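Notas para la intervención: la redacción de necrológicas en boletines institucionales
Halima Okoro, Fundación Vistberg
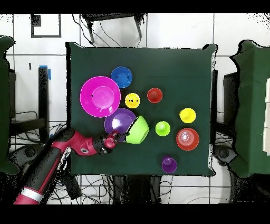 Tiempo de lectura: 2 minutos

Saludo a los asistentes y agradecimiento a Ekene Haruna por la invitación.

Punto de partida. El boletín de la Fundación publica notas de fallecimiento desde su primer número. En febrero se aprobó la nueva pauta de redacción, cuyo contenido se expone a continuación.

Extensión. La nota no superará los 1,000 caracteres. Las familias podrán remitir un texto más largo, que se conservará en el archivo de Plorlow.

Datos obligatorios. Son cuatro: nombre completo, lugar de nacimiento, trayectoria profesional y familiares que le sobreviven. La causa del fallecimiento se omite salvo petición expresa y por escrito.

(Pausa. Leer la nota de Cyprian Zawadzka en sus dos versiones, primero la antigua.)

Trayectoria. Se ruega respetar los oficios tal como los nombra la familia. Si una persona fue albañil y después telefonista, constarán ambas ocupaciones con sus fechas, cuando se conozcan.

Correcciones. Plazo de nueve días desde la publicación. Las tramita Chepkoech Lema.

Turno de preguntas. Si se plantea el asunto de las fotografías antiguas, remitir a la sesión de la tarde.

Buscar en el sitio
Escriba su búsqueda
Buscar

Documentos relacionados
Modelo de nota breve
Archivo Plorlow: normas de consulta
Esquelas y condolencias: diferencias de uso
Boletín Vistberg, números anteriores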